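We use cookies to keep you signed in. Accept | Manage

Ticket 201: Pickup task, bowl on floor
Opened by Annunziata Morelli, March 16, 2025

Ruben marked this fixed in February. I'm reopening it. My crew at Pralcombe was told the simulator runs would save us 18 hours of cleanup a week, and so far they've moved those hours from the floor to a desk. Remo used to clear rooms. Now he reviews failed pickups.

Steps: load the living room, start the pickup task, wait. Run 44 is the one I'd look at first. 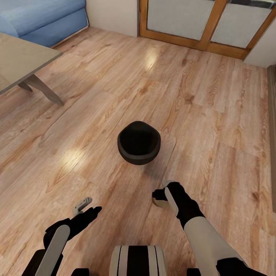 Run 44, simulator view. Bowl on the floor, both hands open.

Reply, Ruben Willems: Could be the dark bowl against the glare on the boards. Try it with the lights turned down.

Reply, Annunziata Morelli: Tried it, 8 runs, same log error: "no grasp target." And we can't turn the lights down in a customer's house — they live there. Who signs off on Remo's review time? It isn't in the Clovar plan.

Status: Open. Assigned to Leonardo Leone.

2 comments | 0 shares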